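Home | Course Outline | Handouts | Readings | Lab Hours | Contact

Work Surfaces and Upkeep
Handout 7: The White Tabletop

Bring this sheet to the Thursday session. It covers the surface you will be cleaning and checking in the Nedach workroom.

A matte white top shows marks easily but gives off little glare. Gloss does the opposite. For bench work we prefer matte. Even light from overhead helps when you want to see the general state of the top, but shallow scratches show better from a low angle. Get your eye down near the surface and look toward the far edge.

Terms used in this handout
Top: the flat working face.
Rim: the strip along the outer edge of the top. On a light table it may be a different color, such as beige or tan.
Field: the open area of the top inside the rim.

Routine
1. Clear the field. Tools go back to the Grilano cabinet.
2. Dry wipe from the far rim toward you.
3. Damp wipe with the cloth folded in four. Leave 2 minutes.
4. Look again from low down. Mark anything left on your sheet.
5. Wipe the rim last, with a separate cloth.

Do not use scouring pads on a matte finish. They leave shiny patches that can't be removed.

Reading for next time: Dundora packet, section 18.

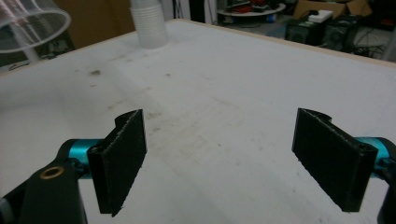
Page 7 of 20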